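Ekutent Table Mat, large, dark gray
Sold by Harahap

I've had one of these on my own work table since September and I still like it, so I'm happy to have it in the shop! It's a big rectangle of plain gray with a fine, slightly speckled texture, and it's meant to cover most of a table.
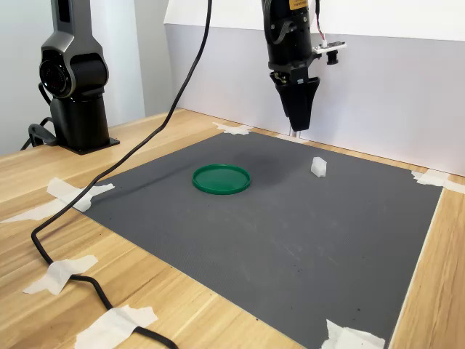
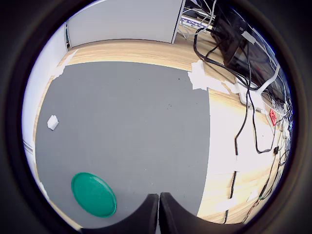 The gray is why I picked it over the green one (we tried green, and everything small just vanished on it). Bits of paper, lids, screws, whatever you've dropped, you'll spot it right away. It doesn't throw light back at you either, so I can sit by the window at 7 in the morning and not squint.

It comes rolled. Leave it flat overnight with a few books on the corners, and if it still wants to curl, use masking tape. I tape mine down, because I lean on the front edge a lot and it used to creep.

Cleaning is easy: damp cloth, a little dish soap, let it air dry. Please don't iron it. I did, and there's a shiny patch now.

Rolled mats ship in a tube from our Grendcombe shop, packed within 6 working days. You have 60 days to send it back if the size is wrong for your table, so measure first! Questions go to me, Qistina Sutanto, through the contact form.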